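About Vevier

Vevier supplies small goods for bathrooms, bedrooms and dressing tables. We sell cups, pots, brushes, combs, trays, hooks and soap dishes, mostly to independent shops, and a smaller amount direct to the public through this website. There are 86 lines in the current range. We are based in Drastham, in a two-storey building on the Utunitz estate, with the stockroom and packing benches downstairs and the office and sample room above them.

We are a wholesaler first. Over 300 shops have an account with us, and most of them are gift shops, chemists and children's shops. If you have bought one of our cups or brushes and there was no Vevier name on it, that is normal. Many of our lines are sold plain and the name only appears on the outer carton.

How we started

The business began with one product, a lidded soap dish, which we bought in a single batch of 600 and sold at markets and to a few local shops. The dish was not a great success. The lid did not sit well and people told us so. We changed the supplier, had the lid altered and sold the second batch more easily than the first. We still stock that dish, in white and grey.

Brushes came next, and then storage for them. Customers who bought a brush asked for something to stand it in, and at the time we only had a glass tumbler that was too light for the job and tipped over with anything tall in it. That led us to look for cups with more weight low down and a wider base. The storage side has been the larger half of the business ever since.

In our third year we took over the stock and customer list of Makokha, a small trader in children's bathroom goods that was closing. That is where the animal pieces in the range come from. We kept the Makokha name on the children's lines for shops that already knew it, and it is still printed on those cartons.

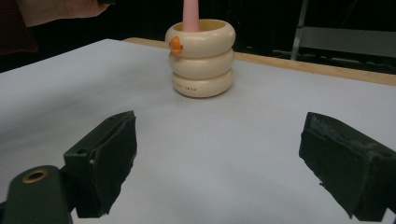
The children's lines are kept simple on purpose. We use few colours, no loose parts and no characters that date quickly. A child should be able to tell which cup is theirs, and a parent should be able to leave it out when visitors come. On the cream one with three rounded rings, the orange figure on the top ring is the only decoration, and something pink standing up in the middle does not look out of place next to it. We were offered the same shape covered in a printed pattern and turned it down. Plain colours also make life easier for the shops, who can put the children's things on the same shelf as everything else.

What we stock

Cups and pots. These are for toothbrushes, combs, make-up brushes, pencils or whatever else needs to stand upright. We carry straight-sided, tapered and ribbed shapes. The ribbed ones are the best sellers and the hardest to pack, as they do not nest.

Brushes and combs. We stock paddle brushes, round brushes, vent brushes, wide combs and pocket combs. Most come in one pale colour and one dark.

Trays and dishes. These are shallow trays for the dressing table, two sizes of soap dish and a ring dish.

Hooks and rails. We have a small range of screw-on hooks and short towel rails. We do not sell suction hooks. We have tried several and were not satisfied with any of them.

We add new lines in September and drop a few each spring. A line that is dropped stays on the website until the last carton has gone, and shops with an account are told by email before it is taken off the order form.

The sample room

Everything we consider for the range goes through the sample room before we place an order. It is a plain working room with a grey floor. Samples are put out on the table a few at a time, usually a cup and the thing most likely to be kept in it, so that the two can be judged together. A cup can look right in a supplier's list and be too narrow for any brush with a proper handle. A brush can be a pleasure to hold and have nowhere sensible to live.

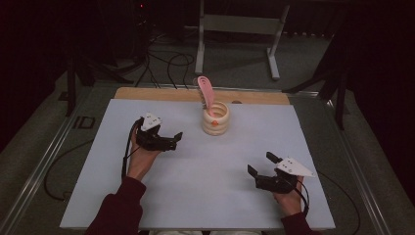 Photo: Vevier, sample room, Drastham

We keep the table white and mostly bare. Cream, ivory and off-white are difficult colours to buy, and two batches of the same cup can arrive looking quite different. Against a white top the difference shows straight away. Each sample is looked at next to the one we approved, and if the shade has moved too far the batch is queried with the supplier. Shops reorder in small numbers and put the new pieces beside the old ones, so they notice.

The other checks are not complicated. For cups and pots:

The rim is felt all the way round with a finger for sharp or rough places.
The base is set on a flat surface and pressed at the edge to see if it rocks.
The tallest brush we sell is stood in it, leaning forwards, backwards and to each side.
It is filled with water, left overnight and emptied.
Anything fixed to the outside is pulled, gently at first and then less gently.

For brushes and combs:

The pins or teeth are checked one row at a time for any that are bent, short or missing.
The tips are pressed against the inside of the wrist.
The handle or frame is gripped firmly and twisted.
The brush is washed in warm soapy water, dried on a towel and checked again.

A sample that fails any of these goes back with a note of what was wrong. Some suppliers send a corrected one and some do not. We have no fixed number of attempts, though after the third we usually stop asking.

Brushes with ball-tipped pins take up the most time. The tips are small and there are a lot of them, and one missing tip is enough to make a brush unpleasant to use. We check them in daylight when we can.

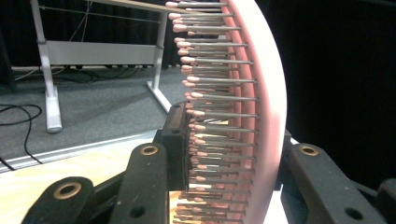
Pale pink frame with metal pins and rounded pink tips

Pins are also the part of a brush that customers write to us about most often. If a tip has come off within the first year, send us a photograph and your order number, or the name of the shop, and we will replace the brush. You do not need to post the old one back. We do not fit new tips, and we do not advise gluing them, as the glue leaves a hard edge that catches the hair.

Packing and delivery

Orders are packed downstairs on the day they come in, if they reach us before noon, and on the next working day if they do not. In our busiest week last year we sent out 628 parcels, and that is close to the most we can manage with the benches we have.

We have cut down on packaging in stages. The clear bags went first, followed by the printed sleeves. Cups and pots are now wrapped in tissue and packed in divided cartons. The dividers are cut in three sizes, which cover nearly everything in the range.

Pieces with something sticking out from the side needed more thought. A straight divider presses on whatever is sticking out, and in the early days we had several come back with marks or knocks.
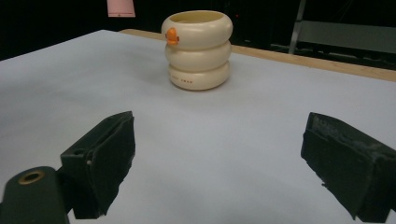 We now turn these pieces so that the side detail sits in the corner of its compartment, with a fold of tissue over it. It takes a few seconds longer per carton. Returns for that kind of damage have dropped to almost none, and the packers have a card pinned above the bench showing which way round each one goes.

Shops may collect from the Drastham building by arrangement. There is room for a van at the side door but not for anything larger. Please ring before you set off, as the side door is kept locked.

Care and cleaning

We are asked about this often enough to put it here. Wash cups and pots by hand in warm water with a little washing-up liquid, and use a soft brush for any ribs or grooves. Do not use bleach or cream cleaner on pale colours. Stand them upside down to dry. If a cup is used for toothbrushes, empty it out every few days - water collects in the bottom even when you do not see it.

For hairbrushes, take the hair out first with a comb, working from the base of the pins towards the tips. Wash the brush in warm water and dry it with the pins facing down. Do not dry it on a radiator.

Spare parts are limited to lids for the soap dish and screws for the hooks and rails. Both are free if you pay the postage.

Working with us

We are a small company and most of us do more than one job. The people who take your order on the phone may well have packed your last one. We take on extra packers from September until the end of the year, and those jobs are advertised on this site and in the window at the front of the building.

If you make or supply goods that you think would suit the range, please send details and one photograph by email before sending samples. Unrequested samples take up a lot of shelf space and we cannot promise to return them. We are not looking for electrical items, mirrors or anything scented.

If you have a shop and would like to open an account, there is a form on the Trade page. There is no minimum for a first order. After that we ask for one full carton of any line, and cartons can be mixed within the cups and pots.

Page last updated 7 Mar 2022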